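Small Business Marketing Board > Social Media > Negative comments and reviews

Thread: Customer complaint post is doing better than anything we've ever posted. Reply, hide or leave?

pendudham_kitchen
Posted December 8, 2023

Looking for some views before I do something daft. I run the social accounts for a small kitchenware shop in Pendudham. Two of us in the office, one of whom is me, and I also do the returns. Our Facebook page has 983 followers, mostly local, and it's normally very quiet. 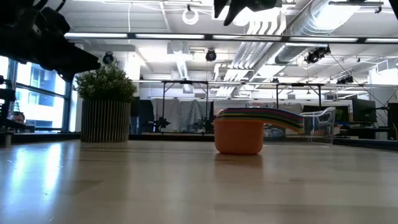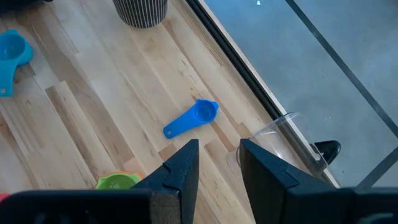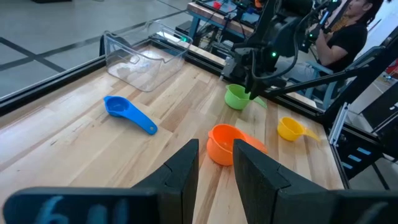

Measuring cups, in other words.

Last week a customer wrote on our page that her order had arrived late and incomplete, that she'd emailed twice and had no answer, and that we were "happy to take the money". She's right about the emails. They went to an old address that is still printed on the delivery note. Her comment now has 104 replies under it. A few are from people with the same problem, a lot are from people who have never bought anything from us, and some are having an argument about parking.

My boss wants it hidden. I want to answer it properly. We've sent her the missing item and a refund on the postage, but we haven't said anything in public yet. What would you do?

----

Skatodis
Reply 1

Don't hide it. Once you hide a comment with that many replies, somebody will notice, and then you have a second thread about the first one. The original complaint is a late parcel. A late parcel is fixable. "Shop deletes complaints" follows you about for years.

Answer it today, one reply, under your own first name. Say what went wrong with the email address, say it's fixed, give the right address. Then stop.

----

R_Eberhard
Reply 2

Agree with most of that but I wouldn't put "it's fixed" until it is. Is the old address still going out on delivery notes? If you say it's sorted and someone gets a note tomorrow with the wrong address on it, you'll be photographed.

Also set up a forward from the old address, if you still own the domain.

----

pendudham_kitchen
Reply 3

Still going out, yes. We have a box of them pre-printed. I'll get a stamp or some labels. We do own the domain so I'll ask about the forward.

----

Dilero
Reply 4

I'm going to go against the grain. I look after pages for a handful of shops and I've hidden plenty of comments and the sky did not fall in. If there are over a hundred replies and a good part of it is about parking, it isn't a complaint any more, it's just noise on your page. New customers see it first. The woman has been looked after. Hide it, message her privately to say you've done so, and post something normal.

Most people have forgotten a local row by the weekend. Answering in public brings it back to the top of everyone's feed.

----

Skatodis
Reply 5

It does bump it, I'll give you that. But people in it have the same problem with their own orders. Hide it and you've hidden them too, and they still haven't got their stuff.

----

Dilero
Reply 6

So message them as well. How many can it be?

----

pendudham_kitchen
Reply 7

Haven't gone through it all. Some of them I can't find in our orders, so either they used another name or they're thinking of a different shop.

----

J. Jacquet
Reply 8

Go through it all before you reply to anything. Make a sheet: name on Facebook, what they say happened, order number if you can find one, what you've done about it. It's dull but you need it. I did customer service for a mail order firm and the worst mistakes were always made by people answering the top comment without reading further down.

For anyone you can't match, reply to them individually: "Sorry to hear this, could you message us your order number or the postcode it was going to?" Same wording is fine. Don't suggest in public that they've got the wrong shop, even if you're sure. Sort it out in messages and quite often they'll go back and correct it themselves.

Do not ask anyone to post an order number or an address in the comments. People will do it if you aren't clear, and then you do need to hide that comment, quickly.

----

Bachmann
Reply 9

Has anybody asked the customer what she wants? You've sent the item and the postage money. If she's satisfied she may be willing to add a line saying so. I wouldn't push her, and I certainly wouldn't make the refund depend on it.

----

R_Eberhard
Reply 10

Please don't ask her to edit or delete it. Bachmann isn't saying that, I know, but I've seen it slide from one to the other. A client of mine sent a message along the lines of "now that we've refunded you, would you mind removing your post". She put a screenshot of it in the comments within the hour.

----

Bachmann
Reply 11

Agreed. I'd ask if everything has arrived and leave it there.

----

Dilero
Reply 12

You're all treating this like a national brand having a crisis. It's a shop page. There are two people in the office. Every hour spent making spreadsheets of Facebook comments is an hour not answering the emails that caused it in the first place.

----

J. Jacquet
Reply 13

The sheet is how the emails get answered. They're the same people.

----

pendudham_kitchen
Reply 14

I do see Dilero's point about time. It's our busiest month. My boss has said I can have tomorrow morning for it and then I'm needed on packing.

I've had a go at a reply. Is this all right?

"Hello, it's Megan from the shop. We're very sorry about this. Unfortunately due to unforeseen issues with our systems some customer emails have not been received as promptly as we would like. We value all our customers and we are working hard to resolve this. Please bear with us."

----

Skatodis
Reply 15

Sorry, but no. It was good up to "very sorry about this". After that it sounds like a train announcement. You explained it better in your first post. Something like:

"Hello, it's Megan from the shop. You're right, you emailed us twice and we didn't answer. The address on our delivery notes is an old one and we weren't checking it. That's our mistake. Your missing item is on its way and we've refunded the postage. If anyone else has written to us and heard nothing, please send us a message here with your order number and I'll look into it myself."

Check she doesn't mind you mentioning the refund. Some people don't like it.

----

R_Eberhard
Reply 16

I'd take the refund out altogether. Everyone in the thread will want their postage back, including the parking lot. "We've been in touch with you directly about your order" covers it.

"I'll look into it myself" is nice but only if it's true. If you're on packing from lunchtime, say when people can expect to hear. "By the end of tomorrow" or whatever you can manage.

----

Skatodis
Reply 17

Fair on both.

----

Dilero
Reply 18

If you must reply, that version is fine. Then turn off further comments on the post. You keep the reply showing and you stop the parking people.

----

Bachmann
Reply 19

Can you do that on a visitor's post? I thought it was only your own.

----

Dilero
Reply 20

Depends where the comment is. Is it a post she made on your page, or a comment under one of yours?

----

pendudham_kitchen
Reply 21

Comment under one of ours. It was under the September opening hours, which we still have pinned at the top.

----

J. Jacquet
Reply 22

Then unpin that regardless of anything else! The hours are out of date and it's the first thing anyone sees. Put up a new post with the current hours, last posting dates and the correct email address, and pin that. The old one stays where it is with your reply on it and drops down the page in the ordinary way. You haven't hidden anything.

I'd leave comments open for a few days so people with missing orders can still answer you, then close them.

----

Dilero
Reply 23

I can live with that. It's more or less what I wanted, with extra typing.

----

pendudham_kitchen
Reply 24

That might suit my boss as well. I'll unpin it tonight and do the new post first thing, then the reply, then work down the list.

One more. There is one man who has replied to nearly everybody telling them to shop elsewhere. As far as I can tell he's never ordered. Answer him or not?

----

Bachmann
Reply 25

Not.

----

R_Eberhard
Reply 26

Not, unless he says something untrue about you that a reasonable person might believe. Then correct it once, politely, and leave it. If he's abusive to other customers, hide those particular comments and keep a screenshot.

----

pendudham_kitchen
Reply 27

Update for anyone still following. New post is up and pinned, and the reply went on just after nine. I used Skatodis's wording without the refund. The customer put a thumbs up on it and nothing else. Three people have messaged with order numbers so far, two of which I've found. The third was from a different shop, as I suspected, and she has taken her comment down herself.

The forward from the old address is working too. There were a lot of emails in there. Not all complaints, some were just asking if we sell gift vouchers.

----

J. Jacquet
Reply 28

Do the oldest ones first. And do you sell gift vouchers?

----

pendudham_kitchen
Reply 29

We do. I'll put that in the pinned post.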